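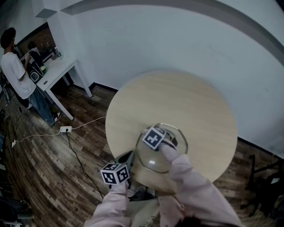
*Recording work at the round table, two hand-held grippers and a glass bowl.*

**Weto, Nisden site. Staff meeting, Wednesday, April 10, 2019**

I took the notes again, so if I got you wrong, come find me before Friday and I'll fix it. The dish room, prep and the recording group were there, and Rondier joined by phone (bad line for the first part, sorry!). Last meeting's notes were accepted with one change: the new aprons are coming out of the site budget, not ours.

## Where the recordings stand

We have 824 recordings that passed the check. They're all small kitchen jobs done with the hand-held grippers, and they go to Rondier, where they're used to teach the Birhane arms. The lids and bowls are coming along. Rondier would like more of them with the glass in different spots on the table, and slower hands near the rim.

Prep asked if slower meant slower than we'd really work. Yes, it does, and there was some grumbling about that. I get it. After a few years on a line your hands have one speed and it's hard to talk them out of it. We agreed to try a week of slow takes and see how many pass.
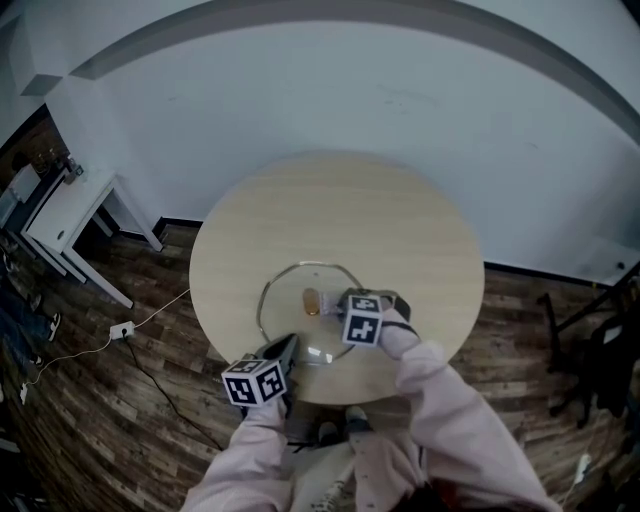 ## Hands, wrists and how long a turn lasts

This took up most of the meeting. Turns at the table are currently as long as whoever is there can stand, and that isn't working. Two people have sore thumbs, and one has switched to doing labels for now. I said my own piece here too: squeezing a gripper for a whole morning is a different kind of tired from scrubbing, and I go home with it in my forearms.

Decided:

- Turns are 30 minutes, then you swap out. No saving up turns to leave early.
- The break after a turn is paid at the same rate as the turn.
- Anybody with sore hands goes to labels or back to the dish room, with no change in pay.

Cloth work came up as the worst for the thumbs, because you have to hold the squeeze the entire time. We'll put it first in the day while everyone's fresh.

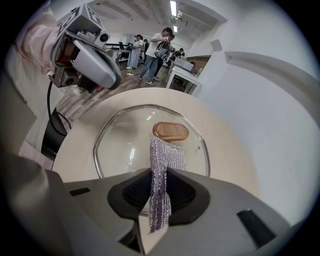
*Scrub cloth in the fingers, glass lid on the table.*

## What happens to the dish room

OK, the big one. The plan as we heard it is that the first Birhane arm goes into the Nisden dish room in December, on the evening shift, and only for lids and bowls. Pots stay with people. Management says no hours get cut before then, and we asked for that in writing. We don't have it yet. I'm noting that we asked in the last meeting also.

The dish room people made a point I'd like kept in the notes. If the arm takes the light stuff, what's left for us is the heavy stuff, all shift long. Lids and bowls are the part of the evening where your back gets a rest. Rondier hadn't thought about it that way and said they'd bring it up with the planning people on their side.

Training for minding the arm is set at 170 hours for the whole site. We don't know how that gets split. Prep wants it open to all shifts and I agree. Evening people always hear about these things last!

## Foil and other thin stuff

Short item. The recording group wants foil to stay on the task list. It crinkles differently every time, so takes are hard to compare, and the checkers keep asking what counts as a pass. For now, if the foil is still in the fingers when the take ends, send it in and let them decide.

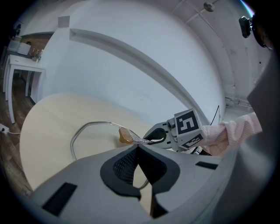
Rondier said on the phone that they'd take the messy foil takes gladly, and asked us to stop deleting the ones where something slips, as the arms need those too. Prep wanted to know if a slip would ever be counted against the person holding the grippers. Rondier said no, and that takes are stored without names. We asked for that in writing too.

## To do

- Me: post the turn schedule by the lockers, chase the letter about hours.
- Recording group: slow takes for one week, cloth first thing.
- Dish room: write down what a normal evening looks like, heavy and light.
- Rondier: written answer on slips and names, plus a word about the heavy work.

Next meeting same room, after lunch this time.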